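Collected Editions > Reading Order and Reviews
Thread: Grosum vol. 2, worth it at full price?

inkwell42
Finished the first Grosum trade last night and liked it more than I thought I would. The Gostitz arc starts slow but the last two issues are great. My shop has volume 2 at cover price. Do I buy now or wait for the August sale?

mbarasa
Buy it. Volume 2 is where Ekua Opoku takes over the writing and the team finally gets split up. The siege issue alone is 42 pages and there's hardly any filler in it.

longbox_lou
I'd wait. The art changes three times in five issues and one of the fill-ins is rough. Osei has a completely different face from one chapter to the next. Good story, but I wouldn't pay full price for it.

mbarasa
The fill-in is one chapter, Lou. You said the same thing about volume 1.

longbox_lou
And I was right about volume 1.

stinum_fan
Does the trade include the Stinum one-shot? I've seen people say yes and no.

inkwell42
Lou, is the art that bad or just different? I can live with different.
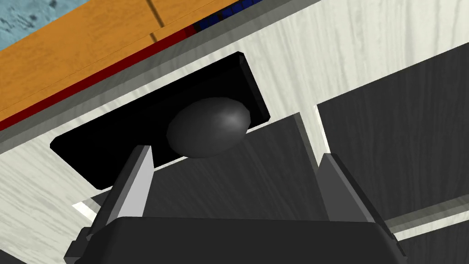

Dark grey egg shape in a black recess, pale wood-grain panel around it.

longbox_lou
Different for two of them, bad for the third. Backgrounds disappear and everybody stands in a row talking.

ekw_reads
The first printing does not have the one-shot. The second printing does, at the back, after the covers. Check the indicia before you pay. The thick omnibus has it too, but that's over 300 pages and the binding on mine is already coming loose.

stinum_fan
Thanks. Second printing it is. Do I need to read it before the siege?

ekw_reads
After. It gives away who opens the gate.

mbarasa
I read it before and it didn't hurt anything. You can guess the gate by the end of chapter one.

ekw_reads
I didn't guess it.

inkwell42
Went back to the shop and they have a second printing, so I picked it up. I'll read it in order with the one-shot last and post what I think of the art.

longbox_lou
Skip the letters page in the back. It spoils volume 3.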